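Velten Society for the History of Science
Minutes of the Editorial and Exhibits Meeting
25 September 2024
Reading Room, Fokitz Library

Present: Styliani Kalogeropoulos (chair), the series editor, the archivist, the exhibits lead, the school liaison, the web editor, two members of the research group, the recording secretary.

Apologies: the membership secretary, the lending curator.

1. Minutes of the previous meeting

The June minutes were accepted with one correction. Under item 5, "barometer" should read "barograph." The web editor will replace the posted copy.

2. Matters arising

The missing box of glass slides was found in the library's map room, filed under the donor's name. It has been returned to the Alexiou shelves. The lid is cracked and has been tied with cotton tape for the time being.

The letter to the county about the observatory plaque has not had a reply. The chair will write again and will send the letter to the parks office this time, as the plaque stands on parks land. The text on the plaque still gives the wrong first name for the observer's wife, who kept the rain records.

The parking permits came through.

3. Alexiou notebooks: progress on transcription

The archivist reported that the notebooks run to 1,155 pages, counting loose sheets. The earlier figure left out the loose sheets and the two account books. First-pass transcription is done through the end of the fourth notebook. The fifth is slower because the handwriting gets smaller and the author changed from ink to pencil during the months she was recording ground tremors from the schoolhouse.

There was discussion of how to treat her own abbreviations. The research group has been expanding them silently. The series editor asked that this stop. Some of the abbreviations are not certain, and a reader ought to be able to see where we have guessed. In particular "v.s." has been expanded as "very slight" throughout, but on several pages it seems to mean "vertical spring." Those two readings give quite different accounts of what she was measuring.

Agreed: abbreviations will be kept as written, with the expansion in square brackets. Doubtful expansions will carry a question mark inside the bracket. The pages already done will be gone over again, starting with the tremor tables.

The archivist said the Skurorex scanner settings had been changed by another user over the summer and that part of the third notebook was scanned at too low a resolution to read the pencil marks. Those pages will be scanned again. A card with the correct settings has been left at the machine.

One of the research group asked whether the recipes and household sums should be transcribed at all. After discussion it was agreed that they should. She worked out spring weights on the same pages, and in at least one place the household sum and the instrument sum share a column. Leaving the recipes out would make the page order impossible to follow.

4. Letters

Copies of 70 letters have now been received from the family. Most are to her sister. They were copied front side only, and the writer often continued up the margin of the back. The archivist will ask for the backs. The family has been generous and the chair asked that the request be made by telephone and not by form letter.

The letters change what we thought about the university post. The booklet draft says she applied and was turned down. In a letter to her sister she says that she was asked to apply, had filled out the papers, and did not send them because the post did not come with the use of the instrument room. The series editor pointed out that this is her own account, written some years later, and that the university's records for the period have not been checked by us. It may be that both accounts are partly right.

Agreed: the sentence in the booklet will be changed to say that she did not take up a university post, and the letter will be quoted. One of the research group will write to the university archive and ask to see the appointment files.

5. Booklet

The draft is longer than planned. The series editor had asked for short chapters and has received two long ones and a very short one. The chapter on the schoolhouse instrument is good and will stand. The chapter on her early life repeats a good deal from the old newspaper profile, including the story of the falling clock. No source for the clock has been found before that profile. Styliani Kalogeropoulos said she would be sorry to lose it but that it should come out, or be labeled as a story told later. The meeting preferred the second course.

The last chapter, on her standing among people working on earthquakes in her own time, needs the most work. The draft calls her "forgotten" several times. The series editor noted that she was cited in at least two survey reports during her life and that her tables were in use after her death, usually without her name. He would prefer the chapter say which reports used them and leave the word out. Agreed.

Print run: 1,000 copies, as before. The printer's quote is good until the end of the quarter. The cover will be the drawing of the drum and pen arm from the second notebook, if the rescanned version is clear enough. If it is not, a plain cover will be used.

Proofreading will be shared between the recording secretary and the school liaison. The index will be names and places only.

6. Exhibit at Fokitz Library
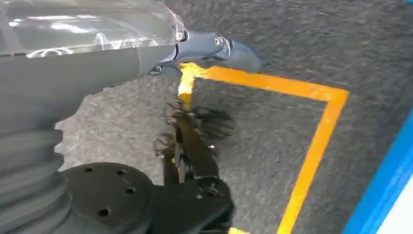
The exhibits lead presented the plan for the fall display, which will have the barograph, the second and fourth notebooks, a working copy of the tremor recorder, and four text panels. The library has agreed to all of it except the hanging banner, which would block a sprinkler head. The working copy is the heaviest piece and cannot be moved once it is leveled, so its place has to be settled before delivery day. Floor positions will be marked on the carpet in tape, with a rectangle for each case, and the yellow-orange tape was preferred since it stands out well against speckled gray. The library asked for tape that comes up clean. The exhibits lead will leave room on the window side for a wheelchair to turn.

Visitors will be able to stamp a foot near the recorder and see the pen move. There was some concern that the library's carpet would soak up the motion. A trial was made at the school hall on a bare floor and the pen moved well, but that does not tell us much about the reading room. The exhibits lead will try it on site with the stand set on a paving slab. If the trace is too faint, the spring can be lightened, although the recorder will then also pick up the elevator.

The panels are limited to 600 words in all. The present text is over that. The meeting went through it and made the following cuts: the paragraph on her father's business, the second mention of the clock, and the list of honorary memberships, two of which we cannot confirm. The panel on how the recorder works will be kept at its present length. The school liaison asked that it be read by someone who has never seen the instrument, and offered a ninth-grade class for this.

Lighting: the notebooks may be shown for six weeks, with the pages turned at the halfway point. The lending curator sent a note to say that the blinds must stay down on the south side. The library staff have been told.

Insurance papers for the barograph have been signed and returned. The lender wants the credit line exactly as given in the loan agreement, including the middle initial.

7. Schools

The school liaison has had replies from five schools. Three want a visit and two want the worksheet only. The worksheet asks pupils to read a short stretch of tremor table and decide which entries might be a passing wagon. The answer sheet was questioned. She marked some entries as wagons herself, and later crossed the mark out, and the answer sheet follows the first marking. It will be changed to follow the second, with a note that she changed her mind.

8. Web pages

The web editor has put up the new page for the notebooks. Search works by date but not yet by place. Several place names are spelled more than one way in the source, and a list of variants is needed before the place search can be turned on. The research group will supply it.

An email came in through the site from a reader whose grandfather took over the schoolhouse station. He has a photograph of the instrument on its pier and is willing to lend it. The archivist will reply.

9. Other business

The key to the Alexiou cabinet has been copied. One is with the archivist and one is at the library's front desk in a marked envelope.

It was asked whether the Society should take on a second subject for the series while the first is unfinished. The names of a fern collector and a lens grinder have been put forward. Deferred until the booklet has gone to the printer.

10. Actions

Chair: second letter on the plaque, to the parks office.
Archivist: rescan third notebook; telephone the family about the backs of the letters; reply to the reader with the photograph.
Research group: redo abbreviations, tremor tables first; write to the university archive; list of place name variants.
Series editor: revise the early life and final chapters; confirm the print order.
Exhibits lead: tape the floor positions; test the recorder on site; send the shortened panel text to all.
School liaison: corrected answer sheet; panel reading with the class.
Web editor: replace the June minutes.

The next meeting will be held in the same room after the exhibit opens. The archivist will circulate dates.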